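发件人：Shahab Jafarzadeh
收件人：家务自动化讨论列表
日期：2018年9月20日
主题：回复：叠衣服到底算不算快解决了

Niloufar Khosravi 写道：
> 上个月我去看了 Skelix 的演示，机械臂叠了一条毛巾，
> 又叠了一件T恤，每件不到 2 分钟，看着挺稳。
> 我觉得叠衣服这件事基本上只剩工程问题了，
> 再过一两年就能放进普通人家里。
> 洗碗和擦桌子反而更难，因为有水。
> 列表里有没有人不同意？

我不同意，至少对“基本上”三个字不同意。

Skelix 那场演示八月份我也在。桌子是白的，毛巾是单色的，每次都由工作人员把衣物平铺好再开始。这样的条件下，找衣角主要靠颜色差，不需要弄清楚布是怎么叠在一起的。家里没有这样的桌子，多数人是在床上叠衣服，床上本来就有被子、毯子，花色比衣服还多。
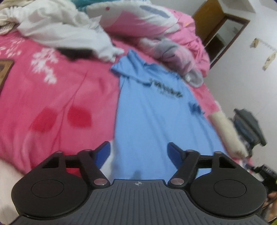 衣服和被子都是软的，都有褶。夹爪往下一捏，捏到的是一层衬衫，还是衬衫连着下面的被面，从上方很难判断。我们在 Trostia 做过一轮测试，单件衬衫放在印花毯子上，抓领口，一共 300 次，其中 47 次把下面的毯子一起带了起来。换成素色桌面，同样的程序几乎不出这个错。指尖换过软一点的垫片，有改善，但薄料子还是容易抓多。

Niloufar 说的两分钟，我建议把计时的起点也写清楚。从一堆衣服里分出一件，再把它抖开、认出正反面，这一段在演示里是人做的。Parvaneh Daneshvar 在 Flodby 的洗衣房量过，熟练工叠一件衬衫用 20 秒，包括从筐里拿出来。要比较就应该从同一个地方开始算。

另外，叠好以后放哪里也没有人演示。叠好的要摞起来，没叠的还摊在旁边，同一张床上两种状态都有。机器得知道哪一摞不能再碰，放新的一件上去时也不能把下面的推歪。厚的衣物叠成长条，边是圆的，上面再放一件薄的就容易滑。
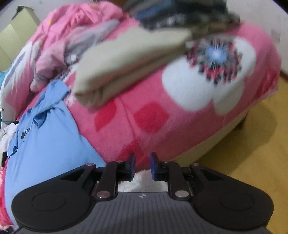 这类活我目前的看法是，分成几段来看比较实际。从固定位置拿一件已经摊平的衣服，叠成固定尺寸，现在可以做，酒店毛巾和工作服这种规格统一的场合值得试。Gajdoš 的那条线就只叠一种围裙，换款式要重新调半天，他们自己也不打算拿去叠别的。家里的混合衣物，我看不到一两年内能放手让机器做。

至于洗碗更难，我倒没有这么确定。盘子是硬的，形状不会变，放在哪里就是哪里。水和反光确实麻烦，可是碗筷的位置估计出来以后，抓取本身比布料好办。Arash Khosravi 之前在列表里贴过几个玻璃杯失败的例子，我认为那主要是感知的问题，跟衬衫不是一回事。

如果有人要做对比测试，我建议背景至少用两种，一种素色，一种印花，衣物不要事先铺平，失败的次数也一起报出来。Marama Tipoki 上次问的评分表，我手头有一份草稿，还缺“抓到多层”这一项怎么扣分，周末改完发到列表上。

Shahab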